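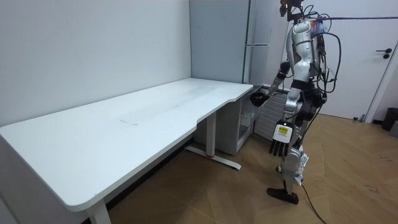 Kids' Corner > Making Things > Robots

How do you build a robot that stands up?

Quick answer: slowly. Long answer: keep reading, grab a snack.

Our shared workshop is in Sivwood, upstairs from the bike repair place. People bring half-finished stuff and finish it. Or don't. One of the things getting built is a humanoid robot, and kids from the Saturday-style classes keep asking the same questions, so Heather Ormsby and I wrote down the answers. She does the wiring. I do the typing, sorry in advance.

What does humanoid mean?

Shaped a bit like a person. Two arms, legs, a body in the middle, something up top where a head would go. Ours gets called Feng. It is white and silver with black hands, and taller than most of you.

Is it alive?

No. It has motors and a computer. If the power goes off it's about as clever as a chair.

What are the bones?

Metal, mostly. Inside each arm and leg there is a frame, and the frame holds everything else. The shiny white bits on the outside are shells, like the shell on a crab. You can see Feng's waist is black where the shells stop. That's a joint, and joints need room to bend. Cover a joint with hard shell and it jams. We know this from the first elbow. Poor elbow.

And the muscles?

Motors. One for each way a joint can move. Hold your arm out and try it: up and down at the shoulder, then round in a circle, then bend the elbow, then twist your wrist. Count them up. Every one of those is a job for a motor, and you havent even got to your fingers yet.

Fingers are the worst. So many little parts. Nikau Ashby spent all of November on one thumb.

Why so many cables?

Two reasons. Power and messages. Power is the food. Messages are the "hey, bend now" part, and also the "okay, I bent this far" part coming back. Your body does it with nerves, and yours are tucked neatly away under your skin. Feng's loop out of its back and shoulders in a big black bundle and hang down behind. Not tidy. But a cable pulled tight will snap when the arm moves, so there has to be some slack. Try it at home with a bit of string. Tape it tight from your shoulder to your wrist with your arm bent, then straighten your arm. Pop!

How does it see?

Cameras and sensors, up top. A sensor is anything that notices something and turns it into numbers. Your bathroom scale has one. A camera notices light. The computer gets a giant pile of numbers and has to work out "desk" or "floor" or "Ashton's foot". That's harder than it sounds. You learned it as a baby and you've forgotten how hard it was.

Why is standing up so hard?

Stand on one leg. Go on. Feel your ankle wobbling? Those are tiny fixes, and your brain does them without asking you. A robot has to do them with maths. Ours checks its balance 278 times every second, and it still tips over if the program is wrong. Flat feet help. Being tall and skinny doesn't.

Why a desk?

Robots have to learn to reach for things, and a desk is a good place to practice reaching. The edge is the tricky bit. Reach too low and you bang your knuckles on it. Raise the hand first, then go forward, then down. Watch yourself next time you pick up a cup, you do it too.

Can it make my lunch?

Not yet. Omolara Akinola says maybe toast one day. I say no chance.

How much does it cost?

Lots. Babita Yadav keeps the list of parts and it has up to 2000 things on it, counting every screw. Some were given to us, some came out of broken machines. You do NOT need all that to start.

Start smaller: a cardboard hand

You need thick cardboard, scissors, tape, string, drinking straws. A grown-up for the cutting.

Trace your hand on the cardboard and cut it out. Fold each finger where yours bends. Cut the straws into short bits and tape one bit between each fold, plus one on the palm for each finger. Leave gaps at the folds! Thread a string down each finger and tape it at the tip. Pull a string and the finger curls.

The strings are doing what the tendons in your own arm do. Put your hand round your wrist and wiggle your fingers, you can feel them moving in there.

If a finger won't curl, the straws are too long. Trim them an try again.

Words to know

Joint: a place that bends.
Motor: turns electricity into movement.
Sensor: notices things.
Slack: the loose bit of a cable or string.

Filed under: Robots, Workshop, Ages 7 and up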